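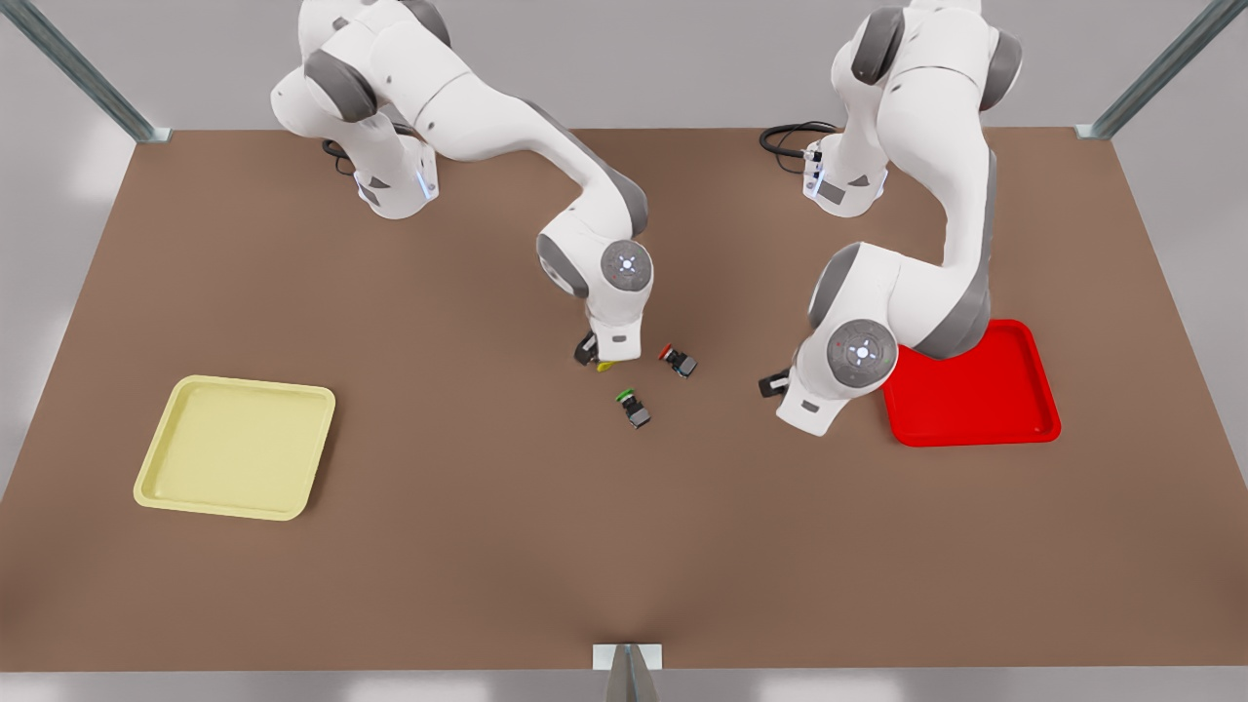
The meeting opened at 3:15 with the move from the old mail client to Momix on the Grindwood office desktops. 43 machines have the new client and 15 are still waiting, most of them in accounts. Shared calendars are working. Address books were imported twice on a few machines and the duplicates have to be removed by hand. The sync indicator was discussed again, as people miss it in its present gray. It was agreed to ask for a steady blue, similar to the small light strip on the front of the robot arm's base, with no flashing. The minutes of the June meeting were then approved with one correction: the trial period for Momix was 40 days, not 30.

1. File server

The file server ran out of space twice since the last meeting. Old project folders will be moved to the archive disk. Department heads will get a list of folders and have until the end of the month to object. A search for duplicate files found 523 copies of the same staff handbook. These can be deleted, except for the one in the policies folder.

2. Support contract

Bataineh has sent a new quote for desktop support. The price is unchanged but evening cover has been taken out. Several members felt evening cover was needed during month-end closing. Action: write to Bataineh and ask for a price with evening cover in the last week of each month only.
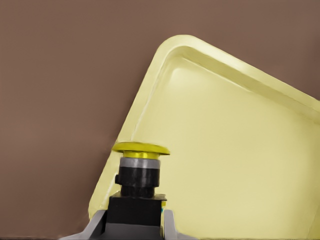

3. Backups

Gurkska now runs every night on all the servers. A test restore of the accounts folder took nearly 40 minutes and all files opened. The laptops are not covered yet. Action: support desk to try Gurkska on two laptops and report back.

4. Any other business

The printer on the second floor still drops off the network after updates. It will be given a fixed address.
Requests for new software should go through the form and not by email.

The meeting closed at 4:40. Next meeting in September, same room.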